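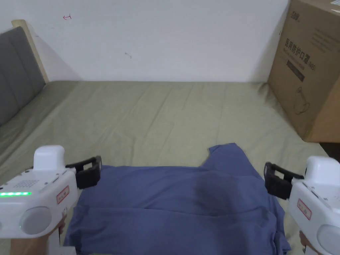
家务与车间杂务的自动化：年中观察笔记

分类：自动化与日常劳动　　阅读权限：公开　　评论：需审核

本博客自去年起持续记录一个问题：现有机器能否承担家庭及小型车间中的日常杂务。前几篇分别讨论了地面清洁、餐具归位和物料转运，本篇集中于衣物折叠，兼及车间的分拣与收纳。笔者长期从事设备运维工作，所述意见仅代表个人，不代表任职单位。文中涉及的产品均由笔者自费购置或在日常工作中接触，未接受任何厂商赞助。

一、讨论范围

“家务”一词在产品宣传材料中的含义相当宽泛。为便于讨论，本篇将家务限定为下列情形：操作对象为普通家庭已有的物品，操作地点为未经改造的居室，操作结果由居住者按平时的标准验收。凡需要专用衣架、专用托盘、固定背景板或统一规格衣物的方案，本篇一律视为工业方案，另行评价。

之所以作此区分，原因在于笔者过去一年中看到的多数演示，其难度都集中在这些前提条件上。衣物事先理顺，领口朝向一致，台面颜色与衣物反差明显，操作员在画面以外负责补料。上述条件每撤去一项，成功率即下降一截。前提写得是否清楚，可以作为判断一份技术说明是否可信的初步依据。

二、以T恤折叠为例

一件普通的棉质圆领T恤，由成年人折叠，通常用不了多长时间，也无须思考。把这一动作拆开来看，至少包括辨认领口与下摆、抓取肩部、提起抖平、铺放、抹去褶皱、内折两侧、上下对折以及码放。其中最费事的一段在折叠之前。衣物从收衣篮中取出时往往揉成一团，袖子可能翻在里面，下摆可能卷在身下。人手依靠触觉即可分辨捏住的是一层布还是两层布，目前市面上的夹爪大多做不到这一点，或只能在特定面料上做到。

铺放地点同样值得讨论。相当一部分家庭习惯在床上叠衣服。床面宽大，高度适中，叠完即可入柜，对人而言十分便利。对机器而言，床面却是较差的工作台：床垫受压下陷，床单本身带有褶皱且会随衣物一同移动，夹爪下探时若力度控制不当，很容易将床单与衣物一并夹起。床头一侧有靠板，另一侧常有墙面，手臂的活动空间受到限制。许多住户还会在床边堆放纸箱、待洗衣物或换季物品，机器须在动作规划中逐一避让。

笔者认为，凡声称具备叠衣能力的设备，均应在床面条件下接受检验。桌面条件下的成绩可以作为参考，不宜直接用于宣传家庭用途。

颜色与光线亦有影响。深色衣物的褶皱在普通室内照明下并不明显，一块较深的区域究竟是阴影、水渍还是面料重叠，单凭图像有时难以判定。人会伸手摸一下，机器则需要换一个角度再看，或者依靠力反馈加以确认。这一步骤在演示中往往因为耗时而被省略，在实际使用中却直接关系到潮湿衣物是否会被误收进柜。

三、夹持工具的取舍

夹持工具的形式目前尚无定论。两指平行夹爪结构简单，维护方便，更换指尖的成本较低，因而在研究和小批量应用中最为常见。其不足之处同样清楚：接触面小，抹平动作效果差，抓取薄面料时容易滑脱，抓取厚面料时又容易留下压痕。多指灵巧手理论上更接近人手，但其故障点多，日常保养要求高，笔者暂未见到适合普通家庭长期使用的型号。

近年来另一条路径受到较多关注，即由人手持夹爪，在真实居室内完成动作，再以所得记录训练机器。笔者对这一路径总体持肯定态度。人在使用夹爪时，会自然放弃那些只有手指才能完成的小动作，转而采用夹爪可以胜任的方法，例如以双爪分别夹住两侧肩部后整体提起，或以爪尖侧面推平下摆。由此得到的动作，机器模仿起来更有把握。居室条件也得以保留，床单、墙面、杂物均为日常状态，较实验室台面更具代表性。

同时应当指出，人持夹爪能够完成的动作，机器未必能够完成。人的手腕、肩部和躯干随时在作细微调整，俯身、侧身、后退一步都不费力。固定底座的机械臂没有这一余地，移动底座则带来定位误差。因此，人持夹爪叠好一件衣服，只能说明该夹爪的几何形状足以应付此项任务，尚不能说明整机已经可用。笔者在阅读相关材料时，对这两种结论始终分开登记。

四、家庭设备的实际情况

笔者家中现用两台自动化设备。其一为Dustside地面清洁机，使用至今情况平稳，能够按时出动，按时返回，对地毯边缘的处理较上一代产品有明显改进。遇到散落的袜子和充电线时仍会停机报警，因此每次启动之前须由人先将地面收拾干净。家人对此曾提出意见，认为收拾地面所花的工夫与扫地相当。笔者的看法是，该设备的价值主要体现为提高清扫频率，节省的劳动则较为有限，购置者宜据此调整预期。

其二为Fotia台面整理臂，放置于洗衣间的折叠桌旁。该设备可以折叠毛巾、枕套及规则的方形织物，对T恤仅提供试用功能。九月间，笔者连续以家中旧T恤进行测试，共取九件，折叠后可直接入柜者八件，余下一件因下摆翻卷，设备反复抓取未果，最终由人工处理。

单看这一结果，成绩似乎不错。但须说明测试条件：衣物由笔者逐件铺平，领口统一朝外，桌面为浅色硬质台面。若改为从收衣篮中自行抓取，设备在大多数情况下无法完成展开步骤，笔者未再统计。另外，Fotia在作业期间噪声不大，但动作缓慢，一家人一次洗涤所产生的衣物，由其处理需占用整个晚间。考虑到夜间无人使用洗衣间，速度本身尚可接受，真正的障碍仍在于必须有人在旁供料。既然有人在旁，由此人顺手叠完更为便捷，家中实际情况也正是如此。测试结束之后，该设备主要用于折叠毛巾。

五、车间杂务的对照

小型车间的情况与家庭有相通之处。笔者协助维护的Vasedden工段，日常杂务包括空料盒回收、抹布分类、手套配对以及工装折叠。工段曾引入Zapata分拣单元处理空料盒，运行效果良好。料盒尺寸统一，材质坚硬，摆放位置误差小，属于机器擅长的范围。

随后工段尝试以同一单元处理抹布和工装，未能达到预期。抹布沾有油污后摩擦特性改变，夹爪时而抓空，时而连带抓起数块。工装带有拉链和硬质标牌，折叠时受力不均，码放后容易倾倒。维护记录中反复出现的条目为指尖垫片磨损和抓取超时。经评估，工装折叠恢复人工，抹布改为在源头分桶投放，分拣需求随之基本消失。

笔者认为后一项调整具有普遍参考意义。许多杂务在交给机器之前，可以先检查流程本身是否合理。抹布分桶之后，原本需要视觉识别和柔性抓取的任务，变为更换标签和培训一次即可解决的管理事项。家庭中亦然：内衣袜子分格投放而不折叠，常穿上衣直接悬挂，需要叠的衣物数量会大为减少。

六、关于验收标准

目前各方对“能够叠衣”的表述缺乏统一口径。为便于日后比较，笔者在个人记录中采用以下做法，供有同类需要的读者参考。

衣物应取自使用者衣柜，包含不同面料和新旧程度，不得专门采购。起始状态应为烘干或晾晒后直接收下的状态，不作人工理顺。作业地点至少包括床面一处。人工介入一律登记，包括挪动衣物、重新启动、清除障碍以及口头提示后的重新定位。折叠结果由不参与测试的家庭成员验收，标准为是否愿意原样放入衣柜，不要求达到商店陈列水平。

其中关于人工介入的登记最为关键。笔者见过的部分测试报告，将操作员的帮助归入“准备工作”，不计入成绩，读者从报告中无从得知设备独立工作的时间。希望厂商在今后的材料中主动披露此项内容。

测试还应包含失败后的处理。机器抓取失败属于正常现象，人也会抓空。需要考察的是失败之后设备能否识别当前状态，是否会反复执行同一个无效动作，停机时衣物是否受到拉扯，周围物品是否被碰倒。就家庭用途而言，一台成功率稍低但停得稳妥的设备，较一台成功率高而失败时拉坏领口的设备更值得考虑。

七、现阶段判断

根据现有材料和个人使用经验，笔者的判断如下。地面清洁、规则容器搬运、方形织物折叠，在条件配合的前提下已可交由机器承担。T恤及同类上衣的折叠，在铺平之后的阶段已有可用方案，从散乱状态到铺平的阶段尚不成熟。床面作业目前仍以人工操作或人持夹爪操作为主，整机方案有待进一步观察。成套的衣物整理，即从收衣到入柜全程无人参与，笔者未见可在普通家庭稳定运行的产品。

对于近期有购置打算的读者，建议先行确认家中最耗费时间的环节。若主要负担为毛巾、床品等规则织物，且具备固定台面，可以考虑台面整理类设备。若主要负担为各类上衣和儿童衣物，建议暂缓，待展开功能得到可靠验证后再作决定。租住房屋或居室面积有限者，还应将设备占地和夜间噪声一并纳入考虑。

Dustside近期推送的新版程序增加了细线缆识别选项，笔者已于家中启用，现阶段数据尚少，不作评价。Fotia的指尖垫片更换方法以及适用的替代材料，因读者来信询问较多，将另文说明，届时附上零件尺寸和拆装顺序。

读者如有在床面条件下使用整机叠衣的实际记录，欢迎在评论区提交，并请注明衣物面料、床垫软硬程度以及人工介入情况。缺少上述信息的留言仍予保留，但不纳入后续整理。

上一篇：餐具归位测试补充说明
下一篇：暂无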